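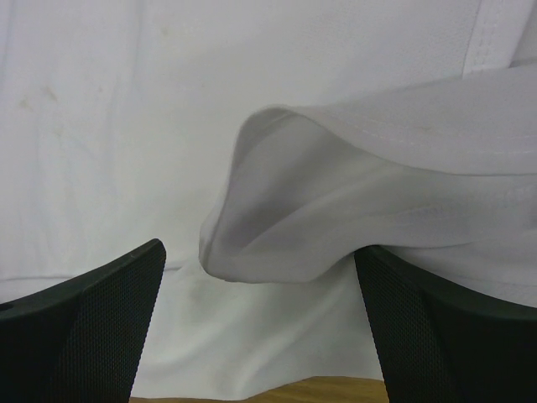

2 min read

Section 9: Teaching a cloth task by remote control

Now for the fun part! By this point your Nastamell arm is bolted down, the hand controller is paired and you have run through the block exercises in Section 8. Cloth is a big step up from blocks, and watching the arm copy your own way of handling a fold is a real treat.

The wrist view is what you will be looking at for most of this section. With white cloth it can be hard to tell one layer from the next, so learn to steer by the seams, the hems and the soft grey shading inside a fold. Those lines are your road map.

Before you start

Lay one garment on the table. Set the speed dial to 80 and open the Tirnitano recorder on your laptop. Type in a task name you will recognise later, such as "fold sleeve, white".

CAUTION: Keep your free hand out of the work area while the controller is live. The stop button should be within easy reach.

Recording a demonstration

1. Squeeze the controller trigger and let go again. The fingers should close and open with it. If they lag, go back to Section 4.

2. Bring the arm down slowly until both fingertips show in the wrist view with cloth between them. Leave the fingers wide open.

3. Press Record and wait for the beep.

4. Find the edge you want. A raised flap with a line of stitching along it makes a lovely target - you can follow the stitching with your eye as you move.

5. Slide one finger under the flap. Go in low and level, and stop when the cloth rests on the finger.

6. Close gently. The diamond-patterned pads grip well, so a light squeeze is plenty.

7. Lift, carry the edge across, lower it and open the fingers.

8. Back straight out, then press Record again to save.

NOTE: If you catch two layers, keep going! Open up, let the cloth drop and have another try in the same recording. The Druvari trainer learns a lot from a good recovery.

How many to record

Aim for 69 demonstrations of each fold, and shift the cloth a little between them. Dagmar Michalík recorded more than 1229 while writing this guide and still recommends short sittings with a proper tea break.

If the table shows beneath the hem

A strip of bare table at the bottom of the view is fine. Watch your height there, though. Pressing a fingertip into the wood will trip the force limit and end the recording. To clear it, raise the arm with the thumb wheel and hold Reset until the light turns green.

Guide last updated 10/31/20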